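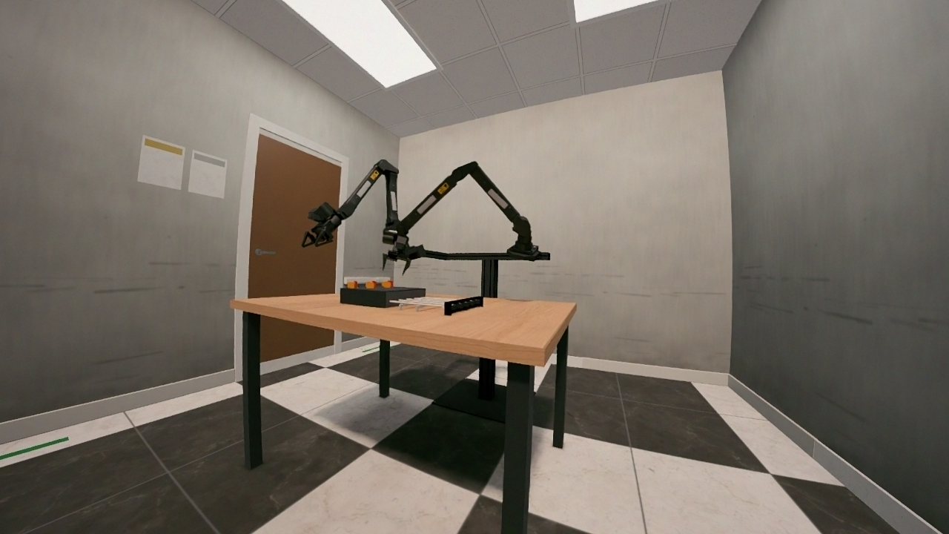 Keeping household papers private: storing, sorting and destroying

Most homes hold more personal information on paper than on any computer. Bank letters, payslips, policy schedules and pension statements carry names, addresses, account numbers and signatures, often on one sheet. The tips on this page cover how to store such papers at home, how long to keep them and how to get rid of them.

Sorting

Sort by what a stranger could do with the sheet. Three piles are enough.

Pile A: anything with an account number, a signature, a date of birth or a tax reference.
Pile B: name and address only, such as delivery notes and most circulars.
Pile C: no personal details.

Pile C goes straight into the paper recycling. Pile B can follow once the address panel has been torn off and put with pile A. Check the back of each sheet before it goes anywhere. Payment slips are often printed on the reverse, and the customer reference is repeated there in small type.

Envelopes count as paper too. A window envelope is harmless when empty, but a printed label with a barcode may hold a customer number. Treat it as pile A.

Keeping

Keep the current policy document and the one before it. Claims are sometimes made late, and the older schedule shows what was covered at the time. Keep bank statements until the tax year they belong to is closed and the period for queries has passed. The length of that period depends on where you live and whether you are self-employed, so look it up before you shred.

Privacy notices sent by banks and advisers do not need to be kept for ever. Keep the latest from each firm and discard the earlier one when a new one arrives. If the notice includes a form for refusing the sharing of your details, fill it in on the day, copy it, and staple the copy to the notice. Write the posting date on the copy in pencil. Ballpoint shows through thin paper and can spoil a later scan.

Storage

A lidded box file on an inside wall is adequate for most homes. Avoid lofts and garages, where paper takes up damp and staples rust. Plastic wallets should be polypropylene – the older PVC type lifts the print from the page after a few summers.

Do not label the box "Bank" or "Private". A plain number on the spine will do, with the key to the numbers kept in another room. Wagner Brito wrote in to suggest using the year backwards, which works as long as everyone in the house knows it.

Shredding

Strip-cut shredders leave ribbons that can be read if the lines of type run along the cut. Cross-cut is the minimum for pile A. If you only have a strip-cut machine, feed the sheets so that the text crosses the blades.

Feed 2 sheets at a time, even if the maker allows more. Remove paper clips. Staples are accepted by some machines but blunt all of them. Oil the cutters after every 100 sheets or so: run a line of shredder oil across a scrap sheet, feed it through, then run the machine in reverse for a few seconds. Never use a spray lubricant, as the propellant can ignite inside the housing.

Shredded paper is refused by many kerbside collections. It composts well if mixed with grass cuttings, but leave out glossy paper and till receipts.

Without a shredder

Soak the sheets overnight in a bucket of warm water, then work them to a pulp by hand or with a paint paddle. Laser print holds out longer than inkjet and may need a second night. Drain through an old pillowcase and put the pulp in the general waste.

Tips checked by Hannelore Ackermann. Page revised September 2026.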